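¿Cómo evito que el gato me desentierre los bulbos?

Skullport
A ver si alguien me echa una mano. Planté tulipanes en el arriate de atrás y el gato del vecino viene cada noche a escarbar. Ya van tres veces que los replanto, ¡y me gasté unos 600 pesos en bulbos! No quiero hacerle daño, que encima es simpático.

Heitmann
A mí me funcionó poner malla de gallinero encima de la tierra, sujeta con piedras. Los brotes salen por los huecos sin problema (la quitas en marzo, si te molesta verla).
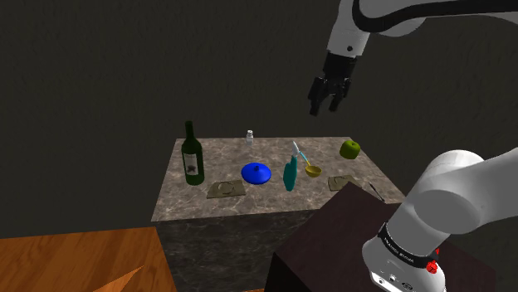 También riego el arriate al caer la tarde, que a los míos no les gusta nada pisar barro. Cáscara de naranja probé y ni caso, se tumbaban encima.

Vusgate
Pon un perro jaja. Ya en serio, piñas de pino bien juntitas, el mío dejó de ir un martes y hasta hoy.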